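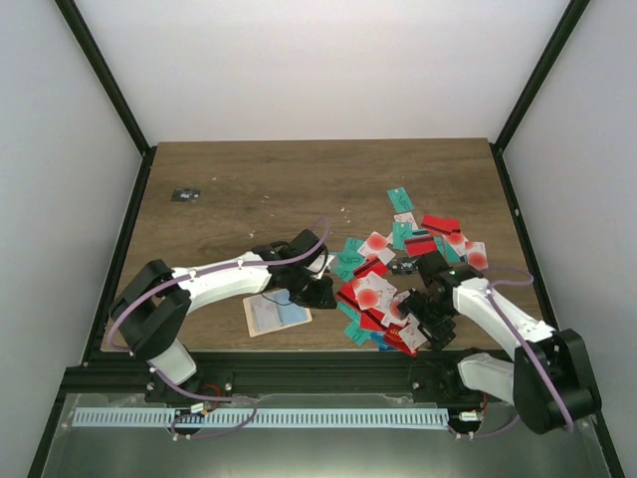 Can a robot really sort cards?
By Laine Sepp
October
Reading time: 2 minutes
Last updated: Tuesday

People who sell robots like to say their machines can "see" and "think". You should be a bit suspicious when you hear that. Let's take one ordinary job, picking a card out of a messy pile, and look at what the software has to do.

First comes perception, the part that turns a camera picture into a guess. To a computer, a picture is a giant grid of numbers. One patch of numbers means teal, another means red. The software has to guess where one card stops and the next one starts. When two red cards overlap, it might decide they are one oddly shaped card. You would never fall for that. You've handled cards before, and you know what shape they are.

Next comes planning. The software picks a card and works out a path for the arm. If there are two arms, it also has to keep them from bumping into each other. Each arm is like a row of elbows, and every elbow needs its own instructions.

Last comes control. This is the program that tells the motors how far to turn, checks where they ended up, and fixes small mistakes. It does this over and over, very fast. A card is thin and flat, so being off by the thickness of a fingernail can mean grabbing nothing but air.

Ilir Delić writes card-sorting software called Kuseck. I asked him how well it works. He told me that in one test it tried to pick up 136 cards and missed 19 of them. That's not bad – but if you dropped 19 cards while tidying up, somebody would say something.

I also asked if Kuseck knows what a card is.

"No," he said. "It knows what cards looked like in the pictures we trained it on."

So what happens with a card in a colour it has never met? Maybe it copes, maybe it doesn't. You have to test it to find out.

Next time you watch a video of a clever robot, try asking these questions:

How many tries did it take?
Did a person set things up first?
Would it still work if you turned off a light?

If the video doesn't say, you're allowed to keep wondering.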